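Replace the Pads on a Schedule

Most maintenance plans for hand-held gripper tools treat the finger pads as a consumable to be changed when they look bad. I think this is the wrong rule. Pads should be changed by hours of use, in matched pairs, and the tool should be checked against a thin object before it goes back to work.

A pad loses grip well before it looks worn. The texture rounds off first, and a rounded texture still looks like a texture. On a mug or a sponge the loss is hidden by contact area. On a thin round part the contact is a narrow line, and a small drop in friction shows up as rotation between the fingers. The operator then squeezes harder, which loads the finger joints and moves the problem into the housing.

At Clometti we ran two sets of tools for most of a year. One set had its pads changed on inspection. The other was changed every 24 hours of logged use. The inspected set came back to the bench 41 times for slip complaints and the scheduled set 8 times. The tools did the same kitchen work, and the pads came from one supplier, Uvar, in one hardness.

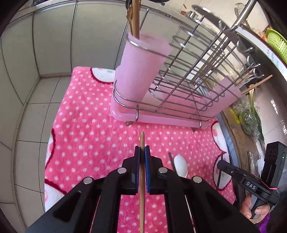 A chopstick held upright between blue textured pads, with a dish rack behind.

A chopstick is a good check piece. It is thin, light and cheap, and it has to sit square between the pads. If the fingers are out of parallel, it leans as they close. We close on it, turn the tool over, open, and repeat at three heights along the pad. A lean in the same direction each time points to the finger mount. A lean that changes points to the pad adhesive.

Changing one pad at a time should stop. A new pad against an old one gives uneven thickness, and the closing line moves off center. The Mondal jig we use for alignment assumes equal thickness on both sides and will pass a tool that has this fault.

The usual objection is cost. Pads are the cheapest part on the tool, and a change takes one person more than 2 minutes only when old adhesive has been left to harden. The larger cost is record keeping, and I accept that a shop without an hour log will have to start one. Gustombridge, our other site, writes the hours on tape stuck to the storage case. It works well enough.

Screw torque on the housing should be checked at the same visit, after the pads are on and before the chopstick test.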